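Review: Skovis bench top, white, 236 cm

I bought the Skovis top to replace a door blank that had sagged in the middle. It arrived on January 26, 2022, in one carton, with a Dirnach leg set ordered separately. I paid 400 for the pair. 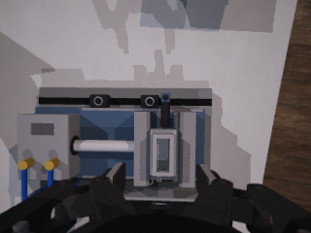

*2 min read*

**Surface.** The finish is a matte white laminate. Pencil comes off with a damp cloth. Permanent marker needs alcohol and leaves a faint gray shadow. A hot mug left for an hour did no harm. I did not test solder.

**Flatness.** I checked it with a steel straightedge in both directions. The only gap was near the back left corner, and a business card would not go into it. Under a 35 kg vise the reading did not change.

Curved edges are easier on the forearms than square ones, but clamps slip on them. Akua Antwi, who has the same top in her print studio, screws a scrap batten underneath for the clamps to bite on.
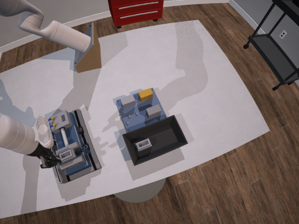 ## Assembly

The Dirnach legs use eight bolts each. The pilot holes in the top are drilled for Skovis legs and do not line up, so plan on drilling your own. Stop depth matters: the supplied screws are long enough to dimple the surface if driven without washers. Two people are needed to turn it over.

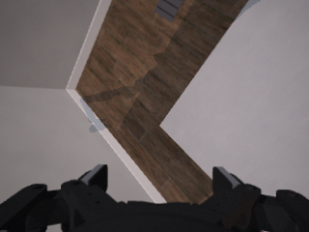
*Wood floor, white trim, gray walls.*

Leveling feet have a short range of travel. On an older plank floor I ran out of thread at one corner and used an Oltetti shim. It has held since.

**Alternatives.** The Ackah top is heavier and has square edges, which suits clamp work.
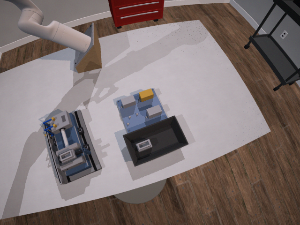 It also costs more to ship, and Augustina Odoi reports that hers came with a chipped corner and took until September to replace. For electronics, sewing or layout work I would buy the Skovis again. For hand planing, get the Ackah.

Rating: 4/5. One point off for the pilot holes.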